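Kirnwood Button-and-String Envelopes, Letter Size, Pack of 40
Review by Zsófia Sárközi
22 February 2023

I go through a lot of envelopes. Most of mine carry papers between two desks and come back again, so gummed flaps are a waste. I had been buying the Trultix ones with the metal prongs, which snap after a few weeks of bending.

The Kirnwood pack came flat in a plain box. The paper is stiff enough to stand up in a file drawer with a few sheets inside. It takes ballpoint well. Felt tip bleeds a little – let it dry before you stack anything on top.

I have used 3 of them hard since the start of the month. The side seams are fine. One bottom corner has gone soft, and that was the one I overfilled with a catalog. 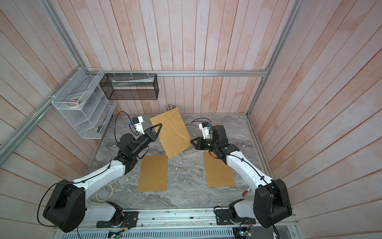 String length is where these beat the Hepburn envelopes I tried last year. Those were so short that you got one turn and then had to hunt for the end. On the Kirnwood, the thin cream string starts at the round clasp near the top edge and reaches well down across the face, so there is plenty to hold while you wind. Leave it undone and it does catch on things in a bag.

My complaints are small. The pack comes in tan only, and there are no printed lines for names. I would buy them again for papers that move around. For long storage I would get a box.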